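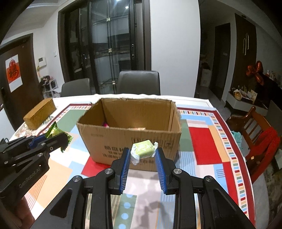
How far ahead can I make fudge for a wedding?

My cousin is getting married in March and I've opened my big mouth and offered to do the sweets for the tables. I was thinking vanilla fudge, wrapped up individually, but I'd rather not be stirring a pan at midnight the night before (the wedding's on a Friday and I'm working that week). Can I make it early or will it go grainy on me?
Posted by Setden

Answers

Two weeks is fine if you wrap each piece as soon as it's properly set. I use waxed paper, twist the ends and keep the lot in a tin somewhere cool, but don't put it in the fridge, it sweats when it comes out and goes horribly sticky! Graininess usually comes from stirring while it's still too hot, so take it off the heat and leave it alone for 15 minutes before you start beating. I did 90 pieces for my sister's do and we were still finishing them off the week after. Oh, and cut it with a big oiled knife, wiping it in between.
Irena Chmielewska

I freeze mine. Wrap the whole slab, don't cut it, 3 months no bother. Let it thaw overnight still wrapped up and then cut it. Texture is a tiny bit softer but I quite like that, and my lot have never complained.
Breris

just buy it, life's too short. the market does nice stuff by the bag

Comment from Setden: Tempting!! But I've promised now. Going to try a small batch this weekend and leave some in a tin to see how it keeps, if my husband doesn't find it first. Does anyone add salt?

Comment from Irena Chmielewska: A good pinch, stirred in at the beating stage.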